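Comment choisit-on la main d'un robot ?
Dossier jeune public, à partir de 8 ans
Centre Gradthorpe

Pour prendre un crayon, tu te sers du pouce et de l'index. Pour porter un ballon, tu ouvres les deux bras. Un robot doit lui aussi disposer de l'outil qui convient à l'objet. Cet outil, placé au bout du bras, s'appelle une pince, ou préhenseur.

Au centre Gradthorpe, le projet Rumaton compare plusieurs pinces. Avant de les monter sur un vrai bras, l'équipe les essaie dans un simulateur : un programme qui calcule les mouvements, le poids des objets et même les ombres. Dans ce monde calculé, une pince qui cogne la table ne casse rien, et l'essai peut recommencer aussitôt.

Chaque pince passe les mêmes épreuves. Le bras descend vers un petit objet posé sur une table, referme la pince, puis soulève l'objet. La position de départ change d'un essai à l'autre. Pour la première série, l'ordinateur a réalisé 1 296 essais.
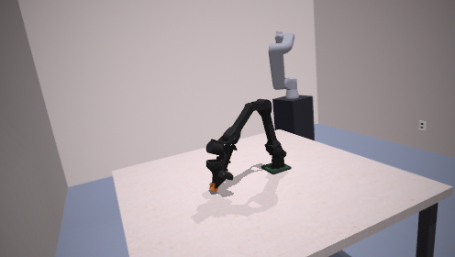
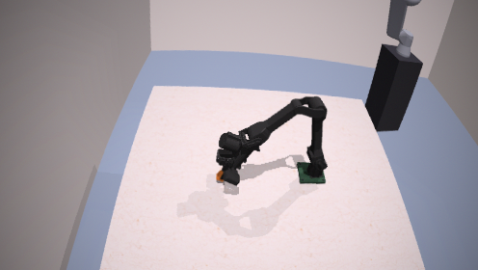

Le bras noir et le petit objet orange, sur deux images calculées par ordinateur. Un second bras, gris, se trouve en retrait sur un socle noir.

Que faut-il observer pour comparer deux pinces ? L'équipe note d'abord si l'objet reste bien tenu pendant 5 secondes. Elle relève ensuite le temps nécessaire pour le saisir. Elle vérifie enfin que les doigts ne l'ont pas poussé avant de se refermer.

La forme des doigts compte beaucoup. Des doigts larges touchent une plus grande partie de l'objet, mais ils passent difficilement dans un endroit étroit. Des doigts fins se glissent partout — à condition que le bras soit très précis.

Le programme qui commande le bras s'appelle le contrôleur. Il indique à chaque articulation de combien elle doit tourner. Une bonne pince guidée par un mauvais contrôleur peut manquer sa cible. C'est pourquoi l'équipe ne change qu'une seule chose à la fois : la pince ou le contrôleur, jamais les deux ensemble.

Petit lexique
Articulation : partie du bras qui lui permet de plier ou de tourner.
Préhenseur : outil qui sert à saisir.
Simulateur : programme qui imite le monde réel.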